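Home | Guides | Benches & Bins | Downloads | Contact

Kumham Sorting Bench – Set-Up Guide
Section 3: The Catch-All Bin

12 comments | 8 shares

Every bench gets one catch-all bin. It takes the small things that have no slot in the drawers and no owner willing to speak up. Left alone it becomes a second junk drawer with better drainage, so please read this section before you start dropping things in.

3.1 Placing the bin

1. Clear the middle of the work surface and wipe it down.
2. Set the bin on the wood with the tall back panel away from you. A slight turn to one side is fine. Reto Bühler lines his up with a ruler and it sorts no faster.
3. Press down on each corner in turn. If it rocks, fold a piece of card under the low one.
4. Run a cloth along the sloped strip in front of the back panel.

CAUTION: On older bins the gray coating on this strip wears away and leaves a ragged edge. Wipe along it, never across, and keep your sleeves out of it.

Note: Scratches and cloudy patches on the floor of the bin are normal and will not polish out. Rosimeire Vieira gave it most of a Friday and now agrees with the manual.

3.2 Loading

5. Put in a few items at a time. You should be able to see bare metal between them.
6. Lay long items flat. Cases go in closed, with whatever belongs in them already inside.
7. Tape dispensers go in with the roll fitted. Look for the cutting end before you reach, as it will certainly find you.

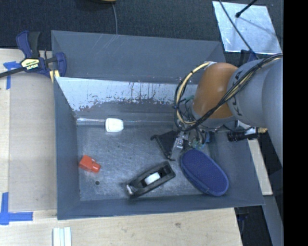 Fig. 3-2. Catch-all bin in use, with tape dispenser and blue case toward the front.

8. Keep very small pieces off the back edge of the floor if you can. They slide there anyway – tip the bin gently toward you to bring them back.

3.3 Emptying

Empty the bin at the end of each shift, or when you can no longer name everything in it, whichever is sooner. Take out the sharp items first, then the large ones, then the crumbs of plastic that everyone swears are important. Anything unclaimed goes in the Ritisau tray for 2 weeks. After that it belongs to the bench.

Do not lift a loaded bin by one wall. Both hands, both sides.

Replacement bins are listed in the Haslinger parts sheet under 758. Allow some 3 weeks for delivery, longer in March.

< Previous: Drawers | Next: Labels > | Back to top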